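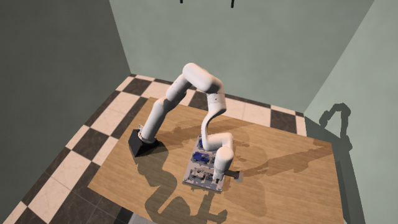 Ticket 628 - shared printer drops jobs, 2nd floor
Opened by: Francine MacDonald
Assigned: Ezekiel Benavides
Priority: normal (bumped to high 2:10 pm)
Status: closed, see last note

Francine, 9:05 am
Printer by the mail room eats anything over 20 pages. Short stuff fine. Long ones show "sending" then vanish from the queue, no error, nothing in the tray. Need the Boyer packets out by end of day. Tried off and on twice.

Ezekiel, 9:40 am
Same from my desk. 3 page memo ok, 40 page PDF gone. Which PC are you on, and are you printing thru Starnora or straight from the file?

Francine, 9:52 am
Both. Same thing. Yannick has it too, Bernadette doesn't.

Ezekiel, 10:30 am
Bernadette is still on the old driver. Everybody else got the new one in the March update. Put the old driver on Yannick's PC, 40 pages came out. Did it again to be sure, came out again. Then switched him back to new, job gone. So driver, or something the driver does.

Ezekiel, 11:15 am
Not only the driver. Print server drive is nearly full, 283 MB left. New driver makes much bigger spool files than the old one. Guessing big jobs run out of room and get dumped. Would explain no error on the user side, server log has plenty of them.

Found over 2,000 dead spool files in the folder, oldest from before I started. Cleanup task was set to run under an account that got turned off.

Yannick, 1:20 pm
can I have my old driver back in the meantime, got 3 contracts waiting

Ezekiel, 1:25 pm
Yes, done.

Francine, 2:10 pm
Any news?? Packets are 64 pages each. Bumping this.

Ezekiel, 2:45 pm
Stopped spooler, moved the dead files off, started spooler. 11 GB free now. Sent a 64 page test on the new driver, printed all the way. Please try yours, one at a time to start.

Francine, 3:05 pm
First two printed. Sending the rest. Thank you!!

Ezekiel, 4:30 pm
Cleanup task moved to the service acount, runs nightly. Added a low space alert at 2 GB. Yannick back on new driver, his contracts printed. Still to do: Bernadette's driver, seperate ticket. Closing.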